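Chapter 4
Sorting Things That Bend

The first time I ran a robotics club, we sorted wooden blocks. Every block was the same size, it had flat sides, and it stayed where you put it. By October we were so good at blocks that the club had gone a bit sleepy, and one of my students, Hok-lam Liao, asked if we could please do something that might go wrong.

So we did flowers! Artificial ones, I should say, because real ones would have been in a sorry state after an evening with us. The project was called Tiltside (there was a vote, and I lost) and it ran for the rest of the school year. The job sounds simple. Roses and hydrangeas are laid out across a table between two robot arms, and the arms have to pick them up and put them away by kind. You already know from Chapter 3 how to move an arm to a point and close its fingers. What we need now is a way of deciding which point.
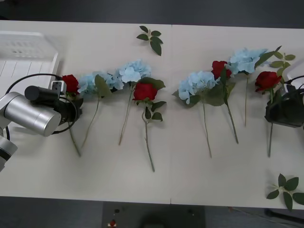

Josefien Michiels

I've built this chapter on the notebooks the club kept, mistakes included, and I've left the students' wording alone where I could. Theerawat Sitthichai wrote most of the early pages. His first entry reads, in full: "It is mostly stem." He was right, and it took the rest of us a fortnight to catch up with him.

Think about a block again. If you ask the camera software for the middle of a block, you get a spot you can grip. Ask for the middle of a rose and you may well get a spot on the bare table, because the stem bends away and the middle of the whole shape falls in the gap beside it. Our first program, Nidia, did exactly this. It reached down, closed on nothing, and set off for the tray looking very sure of itself.

We logged 120 tries with Nidia before we gave up on the middle-of-the-shape idea. I'd ask you not to skip this stage when you do your own project - write the simple version, run it plenty of times, and keep the numbers. You can't tell whether the clever version is better if you've got nothing to hold it up against.
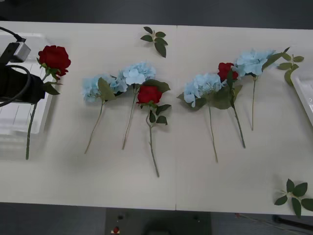

4.1 Choosing where to grip

Yee-man Ko's idea was to stop treating the flower as one thing. She split it into a head and a stem, found each by colour, and asked the program to grip the stem a short way below the head. Red was easy. Pale blue on a white table was a pain, and the shadows under the petals kept being counted as petals too. She spent most of a club meeting moving a single number up and down in the settings file, which is dull to watch and taught us a lot.

Leaves caused the other headache. They're green, the stems are green, and a leaf can lie right across a bloom. Then there were the loose sprigs, which have no flower on them at all. Our rule in the end was that a green shape only counts as a stem if it leads to a head. A sprig leads nowhere, so the arm should leave it be. 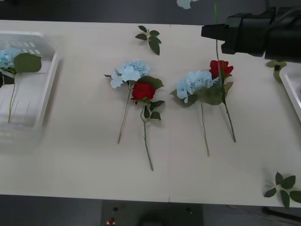

The second program was called Fiore, and it used Yee-man's split from the start. It also dealt with overlapping heads, after a fashion. Where a rose and a hydrangea touched, Fiore followed each stem upwards from its bottom end until it met a colour, and took that as the flower. This works well when the stems are spread out. It works badly when they cross, and you'll meet that problem head-on in the exercises (sorry).

Kuo-hua Man looked after the order of picking. He argued for starting at the outside ends of the row and working in, so that an arm has fewer flowers to reach over. I'd have started anywhere! We tried both ways, and I've used his ever since. 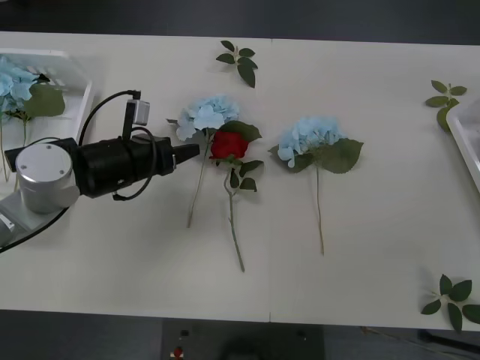 4.2 What you'll need for this chapter

You don't need two arms. One arm and a camera looking down at the table will do for everything up to section 4.5, and the colour work can be done with no arm at all, using the pictures in the Jilgate folder that goes with this book. There are 526 of them, all labelled by hand by the club.

Before you read on, put one bendy thing on a table near you. A shoelace is fine. Decide where you'd pick it up, then write down how you decided, in steps short enough for a program to follow. Keep the page, as we'll come back to it in section 4.3.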